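Skungate calibration

Skungate calibration is a way of lining up hand-held grippers with a head camera before recording demonstrations for robot learning. I picked it up while working on the Indelel project, so this entry leans on what I saw there (please add your own notes if you've used it elsewhere!). The name comes from the first script, which lived in a folder called Skungate and never got a better one.

The idea is pretty simple. Each gripper carries a cube with square black-and-white markers, and the software works out where the cube is and how it's turned. From that you get the path of the hand, and later the path a robot arm should follow.

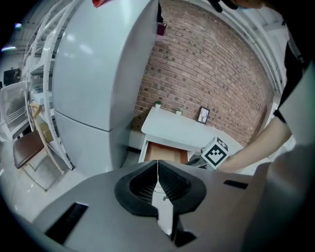
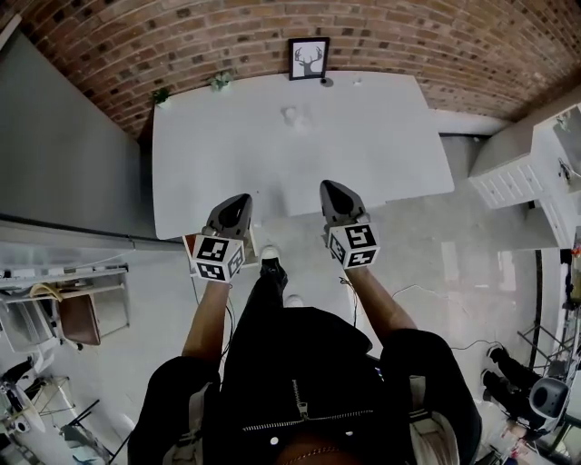

Marker cubes on hand-held grippers, in a room with a red brick wall.

Before each session you wave both grippers slowly for 50 seconds – big, lazy loops work best – and the solver fits the offset between cube and fingertip. We kept 2000 poses per hand and threw out the blurry ones. On our setup the leftover error came to some 2 millimeters, good enough for picking up cups, though I wouldn't thread a needle with it.

Tosh, the older method, needed a printed board and a lot more patience. Prultico can read the output files of both.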